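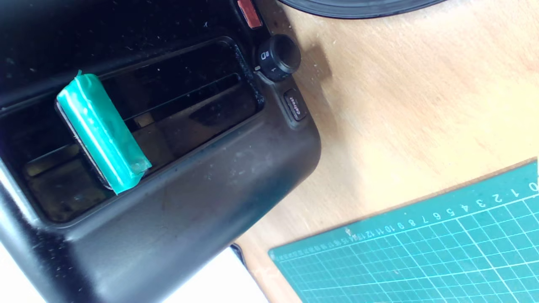
Bench Notes, September 2022
Props, tape and the rule about honest failures

The props rule has been in the handbook for two years and has been read, by my estimate, by the person who wrote it. I wrote it. So let me go over it again, now that the dashboard task is under way and we have all begun improvising.

Tisero's acceptance sheet asks for 500 scored attempts per task on interior trim parts. An attempt is scored if the part and the object start where the setup card says they start. It says nothing about the part being pretty. Dust on the plastic can stay, and so can scratches. Anyone who has sat in a real car will know that a spotless dashboard is a special case, and Maritza Agudelo has asked me to add that wiping the panel halfway through a run counts as changing the part. If you wipe, you start a new run.

Now, tape. A block wrapped in teal-green tape and left tilted in an air vent is a perfectly good object for a pick task. It is bright, it is cheap, and it doesn't look like anything else on a black panel. It does look a bit like the cutting mat. The mat is darker, but "darker" is a word that does a lot of work late in the afternoon, so please write the mat down on the setup card along with everything else on the table. Seven of the June cards listed the contents of the table as "usual." I have asked three people what the usual is and received four answers.

Wrinkles and loose flaps are allowed, provided they go on the card too. A flap gives a gripper something to catch on, and a success by flap is a different thing from a success by grasp. Koech scored both as "picked" in June, which is how we came to report 421 clean picks and then, after Maritza watched the recordings, a good many fewer. Re-tape between runs, never during one.

Controls next to the target get their own line. If the task is the block in the vent, then the headlight knob and the Defrost button are bystanders, and contact with either is logged as a touch, even if the pick goes fine. "It barely brushed it" is a touch. "It was on the way" is also a touch, with a motive.

Last, numbering. Failed attempts keep their numbers. The Vamow set was supposed to have 1,000 attempts and has 1,004, and the four extras are repeats that somebody ran to replace four bad ones. The bad ones were the most useful thing in there. They are back in the set, and the repeats have been marked as repeats.

The revised setup card is in the tray by the door at Pleltutport. It has a box for tape, a box for mats and a very large box for "other." Old cards can go in the recycling, including the ones with my handwriting on them.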